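Skaltia 139 — adjustable workbench for laboratories and repair rooms

The Skaltia 139 is a height-adjustable bench with a white top. We build it in our workshop in Drutville and we sell it direct and through a small number of dealers. This page replaces the sheet of October 2018, where the weight of the long model was printed wrong.

## For which work it is good

We designed the bench for people who stand half of the day and sit the other half. The height is changed with a hand crank at the right end, and the crank folds under the top when it is not in use. There is no motor and no cable. Many customers asked us for a motor, and we tried one for a year, but the crank is quieter and we can repair it with parts we keep on our own shelf.

It is a good bench for electronics, for watch and camera repair, for light assembly and for general lab use. It is not made for hammering. If you need to mount a large vise, please look at the Rakent bench, which has a thicker top and fixed legs.

## The top

The top is a pressed board with a hard white surface on both sides. The edges are closed with a rounded strip, two millimeters thick, glued hot. We chose a matte white because a shiny top gives reflections under a strong lamp, and small screws are difficult to see.

Alcohol, soap and weak acids do not harm it if you wipe them away in the same hour. Acetone leaves a dull spot. A soldering iron will burn the surface, as with any bench of this type, so use a mat.

## Measures and weight

| | 139 Short | 139 Long |
|---|---|---|
| Order code | SK-1094 | SK-1171 |
| Height, lowest | 680 mm | 680 mm |
| Height, highest | 1,094 mm | 1,094 mm |
| Depth | 750 mm | 750 mm |
| Length | 1,171 mm | 1,800 mm |
| Weight | 48 kg | 61 kg |
| Load, spread over the top | 139 kg | 139 kg |

The load is the same for both models because the legs and the crank are the same. Please do not put the full load on one corner — the crank gear does not like it, and after some months the top will stand a little crooked.

## What is in the box

- the top, with holes already drilled
- 2 legs with feet and leveling screws
- cross bar and crank
- bag of screws, with three extra of each size
- hex key and printed instructions

Shelves, drawers and the power strip are ordered separately. The drawer unit by Onishi fits under both models, but with the drawer on the right side you have to turn the crank in half turns.

## Assembly

Two persons need one hour. Put the top upside down on a blanket and fix the legs with the screws only finger-tight. Add the cross bar, then tighten everything, and only then turn the bench over. If you tighten the legs first, the cross bar will not go in.

Check the leveling screws again after one week. New floors and new benches both move a little. 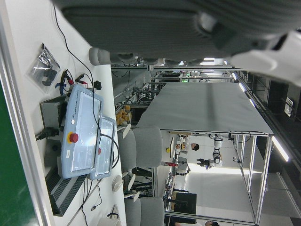

Takeshi Kuroda wrote to us that his long model stayed level for the whole winter, but that the crank became stiff in February, and he asked if he may use ordinary bicycle oil on the gear. Our answer was no. Oil runs down inside the leg and comes out on the floor. Use a little white grease, the size of a pea, and turn the crank up and down five times. He did this and then asked for a second tube, which we now sell under spare parts.

## Spare parts

Crank handle, gear set, leveling screws, edge strip by the meter, grease in a small tube. The gear set fits all benches of this series, also the old gray ones. For a new top please send us the number from the sticker under the left end, because the older holes are in a different place.

## Delivery

The short model comes in one carton and the long model comes in two. The driver brings them to the door, not up the stairs. Please open the carton with the top on the same day and look at the corners. If a corner is damaged, send us a photo within seven days and keep the carton until we have replied.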